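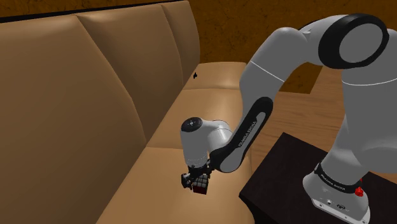
Home Notes Projects About Contact

House rules for simulated pick-and-place

I have been running tabletop and furniture tasks in simulation for a good while now, first at Devance and since last spring on my own for a project called Pirkatia. The set I'm working through at the moment is all placing: arm on a table, sofa next to it, cube goes on the seat. We have 3,954 episodes in the set so far. I threw out a lot of earlier ones, and most of what I threw out was lost to missing rules and very little of it to bad motion. So in March I sat down and wrote the rules out. A couple of people have asked for them, and they're short enough to post.

Write the success test before you record anything

"Put the cube on the sofa" sounds clear until you have to score it. Does it count if the cube lands on its edge against a back cushion? Does it count if the fingers are still closed on it? Our test now reads: cube in contact with the seat, gripper open and clear of the cube, cube at rest for 4 seconds. The first version had no rest time and it passed cubes that went on to roll to the floor.

The test is saved with the data under a version number. If the test changes, the number changes and the old episodes are scored again. Please don't edit a test in place. I did it once and spent a week working out which scores meant what.

Check the height of release

Soft furniture is the hard case. A sofa in the simulator may look padded and behave like a paving slab, or the shape you see and the shape the physics uses may be a little apart. A cube can then float above the seat or sink into it, and both look fine from across the room. Before a new piece of furniture goes into the set, I lower an object onto it at several spots and compare where it stops with where the surface is drawn. If there's a gap I can see, the furniture goes back.

The rule on release is that the hand comes down until the object touches, then opens. No dropping. A drop will often pass the test, and a policy trained on drops will happily drop things that shouldn't be dropped.

Treat the virtual arm like the real one

This is the rule I get the most argument about. There's no one to hurt in a simulator and nothing to break, so people let the elbow swing through the wall or push a joint past what the hardware can do. I keep the real joint limits and speed limits switched on at all times, and any contact between the arm and the furniture fails the episode even if the cube ends up in the right place. The forearm passing low over the front of a seat is where we see most of these. It's easy to watch the fingers and forget there is a whole arm behind them.

Same for the base. It stays where it's mounted. If the target is out of reach, that's a failed layout and should be logged as one. Sliding the table closer to save the episode is not allowed.

Log everything that's in the room

Every object gets a line in the scene file, including small stuff that has nothing to do with the task. If something is on the seat it can be bumped or landed on, and six months later someone will want to know what it was. No unnamed objects. "object_3" is not a name.

Change one thing at a time

Lighting, wall texture, floor, camera angle, start position. We do vary all of them, but a test batch is 200 episodes with one of them changed and the rest held still. When I varied everything together the success rate fell and I had no idea what to blame. Training batches can mix freely. Test batches can't.

Watch some of it with your own eyes

For each batch I play 10 episodes at normal speed, start to finish, picked at random. The score sheet won't tell you that the fingers are passing through a corner of the cube. I used to play them at high speed and missed a jitter in the wrist for most of a month.

Keep the failures

They are labeled, stored in the same place and in the same format as the rest. Bjarke Ketilsson talked me into this when we were both at Devance and I was against it because of disk space. He was right – the failures get opened more than anything else we have.

I still don't have a good rule for objects that land correctly but face the wrong way. For a cube with colored sides it could matter, and right now we just record the final pose and leave it alone. I'll update this post if we settle on something.

Comments (3)

Skemby: Do you fail the episode for any arm contact, or is there a force threshold? We allow light brushing on cushions and it cuts our failure count a lot.

Author: Any contact. I tried a threshold and kept moving it to suit the batch, so I dropped it.

M. Nørgaard: The version number on the success test is a good one. We keep ours in the file name, and then people rename the files.

Contact: use the form on the Contact page | © All posts by the author | Back to top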